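Re: [depot-list] Pallet space at Zetcombe

Jericho Enriquez wrote:
> Is the mezzanine at Zetcombe going to be open by September?
> Bekden want 199 pallet spaces and I need to give them an answer.

Jericho,

No, the mezzanine won't be signed off until the racking inspection is done. The ground floor has 956 spaces and Gudeta are giving up two aisles when their contract ends, so I would put Bekden there. Bays 2 and 4 are closest to the doors they use.

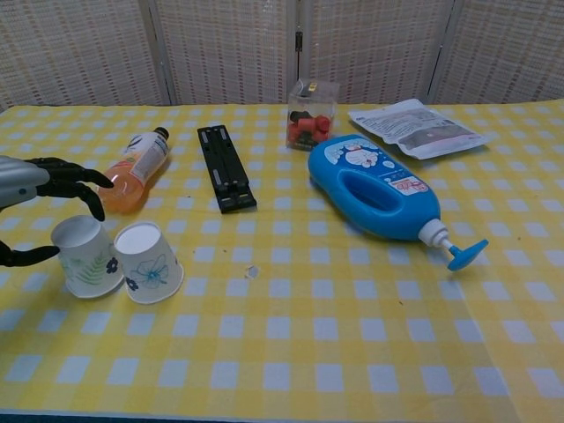 Paper cups on the checked tablecloth

Plulness have asked for a later collection slot on weekdays. I've told them it depends on the night shift rota, which I haven't got yet. Please don't promise them anything before I have seen it.

Can you send me Bekden's pallet heights? The old form only gave weights.

Recent threads
Forklift charging points
Gate codes for hauliers
Shrink wrap order

This site uses cookies to keep you signed in. Accept | Settings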